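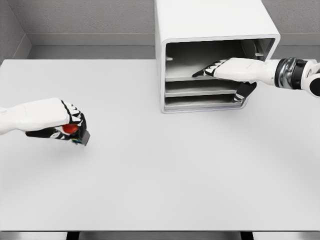 Tomato growing in Skelow

April 2024
By Robel Ejigu

The tomato has been grown in Skelow since 1741, when a gardener at Hudport raised a handful of plants against a south-facing wall and, by his own diary, was too nervous to eat the fruit! Like many people of his day he thought of it as an ornament. The tomato belongs to the nightshade family, along with the potato and the aubergine, and its wild relatives come from western South America, where some still bear fruit hardly bigger than a pea.

Botany and kitchen use

To a botanist the tomato is a berry, formed from the ovary of a single flower. Cooks treat it as a vegetable, and have done so for centuries. Most of the red colour comes from lycopene, which builds up as the green chlorophyll breaks down. Yellow, orange, purple and even striped kinds exist, and growers will argue happily for hours over which tastes best.

Local varieties

The best loved is Ventura, a bush type with round fruit and a wonderfully sharp flavour. It ripens early, a great help on this coast, where the summers are short and the sea fog can sit for days. Jirano is a tall vine that needs a stout cane and regular pinching out. Its fruit is sweeter, thin-skinned and a devil to transport, so it is rarely seen outside the district (a real pity). Seed of 14 Skelow varieties is kept in the Hudport seed store, 11 of them found in no other collection.

Much of what is known about the older kinds comes from the notebooks of Ilídio Caldeira, a schoolteacher who spent his holidays going from garden to garden asking for seed. He dried it on blotting paper and wrote the grower's name beside each batch, often with a recipe.

Cultivation

Seed is sown indoors in early spring and the young plants go out once the frosts are over, 60 cm apart for the tall types. Fruit still green at the end of the season is brought inside to ripen in drawers, and in a good year Skelow households have home-grown tomatoes on the table in December.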